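Left gripper trouble: please read before your next session

Quick one as the newsletter goes out tonight and I've still got the parts order to finish.

Some of you have already heard there's a problem with the left hand grippers. Short version: the fingers can stick shut, and when they do the recording still says they've opened. So we get a lovely clean run where the log says the shirt was let go and the shirt was plainly not let go. 355 recordings are on hold while we sort through them. Not deleted, on hold. Please don't re-record anything yet unless Sosina asks you to.

How it came up. Sosina Nigatu was checking the Hernthorpe clothes runs and kept finding trousers that moved when they shouldn't. Sleeve gets put down, hand moves off, sleeve goes with it. She thought it was static at first, or the seams catching. Then she put the finger readings next to the video and the two didn't agree. The reading is taken from the trigger, you see, not from the fingers themselves. Trigger comes back, log says open. If the fingers haven't followed, the log knows nothing about it.

Muammer Yazıcı took one of the bad units apart on the bench at Brilano. He found lint. A lot of lint, packed in round the slide, and behind it a return spring that had gone soft. With the lint cleaned out it was better but still not right — the fingers stopped 2 mm short of open every few squeezes. New spring, no trouble at all in 1,000 squeezes. He has the blisters.

So it's two things together, fluff and a tired spring. Towels are probably the worst for it, and anything fleecy, but we haven't tested one cloth against another so take that as a guess from me.

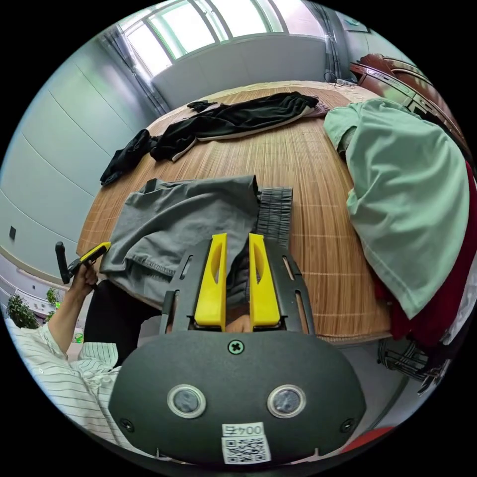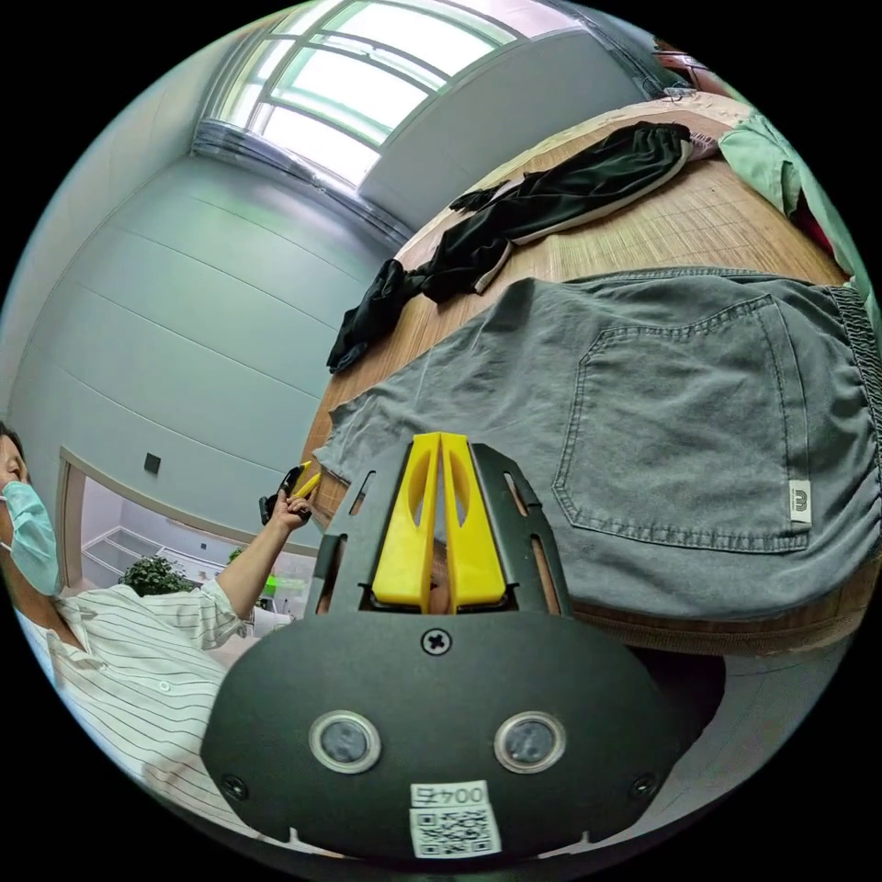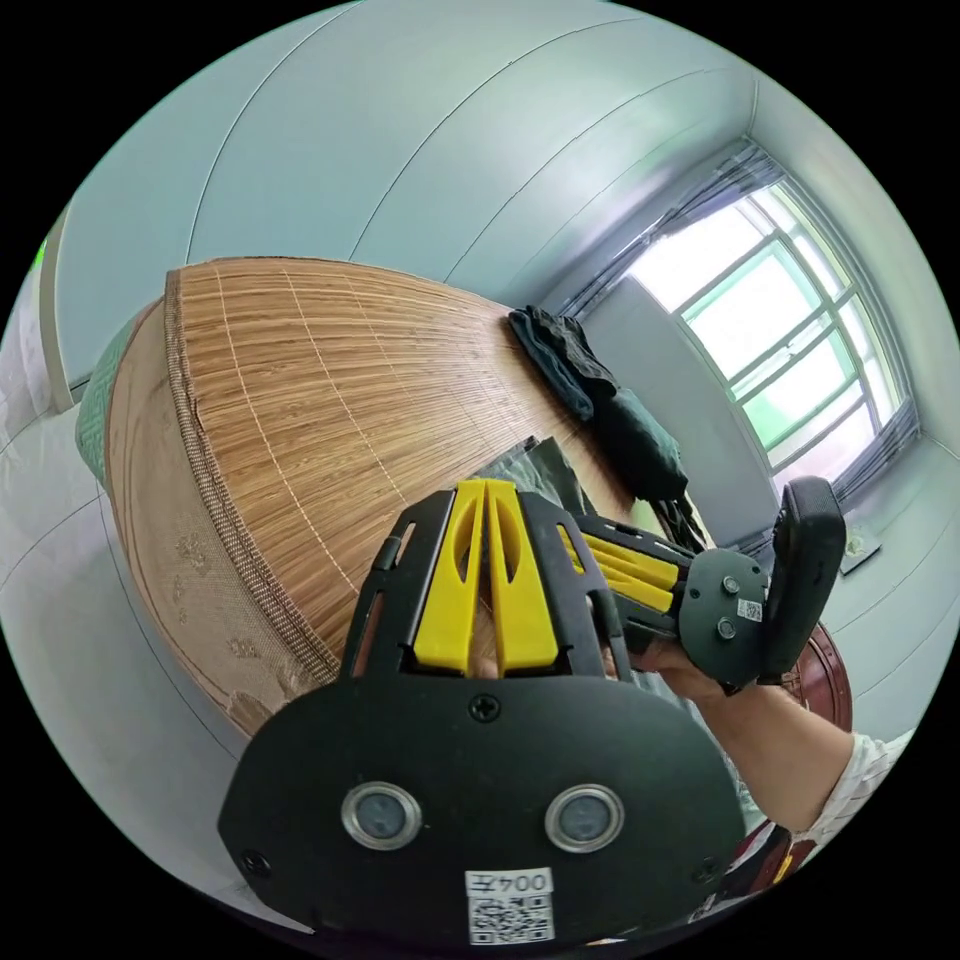 Clothes work with the hand grippers. The first picture has the yellow fingers closed on the grey garment; the third has two grippers close together.

Now the safety side, which I'd have put first if I was better organised. Someone at the Trosetti rooms had a gripper stick, put a thumb between the fingers to free it, and it let go and snapped closed again on the thumb. Bruised nail, no cut, back at work the same afternoon. Could have been worse and it was a daft thing for us not to have warned about. There was no line about it in the setup sheet. There is now.

If the fingers stick:

Stop the recording. Say "stuck" out loud so it's on the sound track.
Switch the gripper off and put it down on the table.
Do not put your fingers between the yellow fingers. Not with the power off either, the spring doesn't care about the power.
Use the flat plastic wedge from the kit box. If your kit hasn't got one, stop there and ring Muammer.
Write down the unit number and which hand.
Don't carry on with that unit, even if it seems fine afterwards. That's how we got to 355.

New checks, starting now:

Before the first run, ten slow squeezes with nothing in the fingers, watching them and not the screen. They should come all the way back every time. Same again every 30 minutes. It's dull, sorry. Brush the slide out when you stop for a break, using the soft brush and not the compressed air. Air just drives the fluff furhter in, Muammer was quite firm on this.

Right hand units: no sticking reported so far. They are the same inside, though, and I suspect the left ones have simply been used more, as people seem to pin the cloth with the left. So do the checks on both.

Springs. Thaweesak are making us a stiffer one and the first batch is promised soon, I don't have a day. Left units get them first. When yours is due you'll get a message and a padded bag, put the whole gripper in it, don't try and swap the spring on your own kitchen table. The longer fix is a small sensor on the fingers so the log records what they did instead of what the trigger did. That's not coming before August and I wouldn't bet on August.

The held recordings: Sosina is going through them by eye. Where the sticking is obvious the run gets marked and kept, as a dropped or dragged garment is still of some use to the people working on the arm. Where she can't tell it comes out. Nobody's hours are affected, a held run is paid the same as as a good one.

If you had an odd run in the last few weeks and thought it was you, it may well not have been. Send her the unit number and the session and a line on what happened. Doesn't need to be tidy.

Unit lists and the new setup sheet are in the shared folder, version dated Thu 7 May. Bin the old one please.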